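Speaker notes: Small bakeries and the price of a bun
Talk for the Purngate food traders' evening, given by Felista Mwaipopo

Slide 1. Say hello, thank Shehata for the room. Ask who sells bread now and who is thinking of starting. Keep this short.

Slide 2. Most of us set our prices by looking at the shop down the street. I did that for four years. Explain that flour is the cost people worry about, and labor is the one that hurts them.

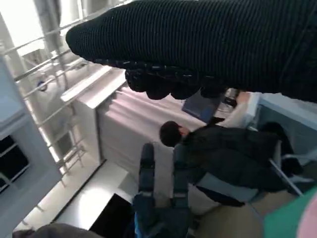 Page last changed: Tue 20 August

Slide 3. Walk through the Nillatness numbers. A batch is 50 buns. We sell roughly 300 in a normal week and 3000 in December. The oven costs the same to heat half full. Pause here and let people write the numbers down.

Slide 4. Waste. Write down what is left at closing, every day, by type. Day-old buns can be sliced and toasted, or sold at half price before noon. Don't put them back with the fresh ones. Customers can tell.

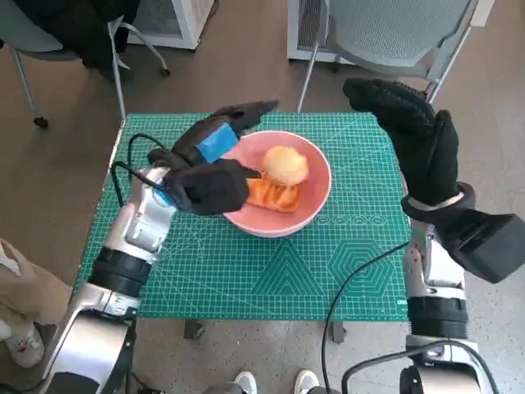 Skerkenov wrote after the last talk that half-price buns had eaten into the morning sales, and that a mixed bag at a fixed price worked better. Read that out. I think it depends on how many regulars you have. Ask for hands.

Slide 5. Raising prices. Do it once a year, on a date you pick ahead of time, and put a plain sign by the till. Skip the long apology about butter. If you supply cafes, tell them a month before.

Slide 6. Size. A smaller bun at the old price is still a price rise. Weigh the dough and keep the weight steady, and train new staff on the scale before they shape anything.
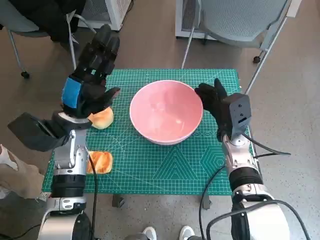 What about people who can't pay more, a reader asked on the web page. My answer is to keep one plain loaf cheap and let the sweet things carry it. Check that the loaf at least covers its own flour and time.

Slide 7. Questions. Handouts are on the table by the door. Remind them the cost sheet has a blank column for rent.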